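Hiltel Opens Robotics Hall to Visitors from Pleston

News | January 2020

The Hiltel Institute for Applied Automation received visitors from the town of Pleston and the surrounding district at its robotics hall last month. The open day was the first to be held since the hall moved to the former printing works on Lunde Street, and 724 people registered at the front desk before the doors closed in the late afternoon.

The program was opened by Mieke Declercq, director of the institute, who welcomed guests in the main lobby and thanked the town for its support during the move. The new hall has 940 square meters of floor space, divided into a machine area, a teaching area and a row of smaller rooms used for work with two-armed robots. Guided tours left the lobby in groups of up to 30 and passed through all three sections.

"People in Pleston have seen our trucks come and go for a year," Ms. Declercq said in her opening remarks. "They are entitled to know what goes on behind the windows."

In the smaller rooms, visitors were shown the handling work carried out under the Cillex project, in which a robot uses both arms on a single item. One gripper steadies the item while the other brings a tool to it. Gerrit Verbruggen, who leads the project, explained to each group that the tasks are chosen from ordinary office and household work, and that everyday goods are kept on the tables so that the robot's cameras do not become used to a bare surface.

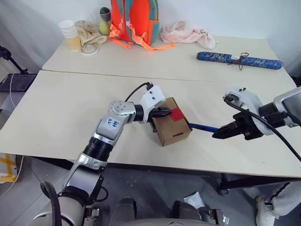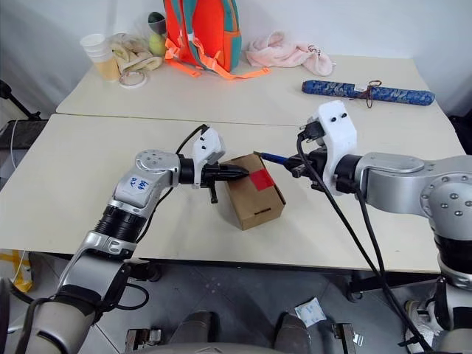 Two-armed handling at the Hiltel robotics hall: the left gripper steadies a small cardboard box while the right gripper brings a blue-tipped tool to it.

Mr. Verbruggen said that small cartons remain one of the more demanding items in the Cillex series. A light box moves easily when it is touched, and too firm a grip will crush the sides. The two arms must therefore be guided together — a point that drew many questions from school groups. Several students asked how the robot decides which hand to use. In the present stage of the work, Mr. Verbruggen replied, the choice is made by the staff member who plans the task.

The project has recorded 1,055 handling runs since June. The recordings are reviewed by a team under Josefien Van Damme, who gave two short talks in the teaching area on how a run is checked and when it is set aside. Both talks were full, and a third was added after lunch at the request of teachers from the Pleston secondary school.

In the machine area, staff demonstrated a palletizing cell and a conveyor line used in evening courses for working adults. Visitors were able to try the hand controls of a training arm under supervision. Younger children were offered a paper-folding table near the entrance, where the finished models were put on display for the rest of the day.

Jelle Lambrechts, who coordinates the evening courses, reported strong interest in the spring session, in particular from employees of warehouses and packing firms in the district. Places in the introductory course are limited, and applicants are asked to register by mail or at the front desk. No earlier training in programming is required. Those who wish to join the advanced course should hold the introductory certificate or show similar work experience.

The day ended with a reception in the lobby, at which Sorcha Lindsay, head of public programs, announced that the hall will also be open to school classes on request during the coming term. Each class visit lasts about two hours and includes a tour, a demonstration and time for questions. Teachers are asked to state the age of their students and any access needs when they apply. The hall is on one level throughout, and parking for buses is available on the Lunde Street side of the building.

Requests for class visits may be sent to the Office of Public Programs. Course dates and fees are posted in the lobby and on the institute's website.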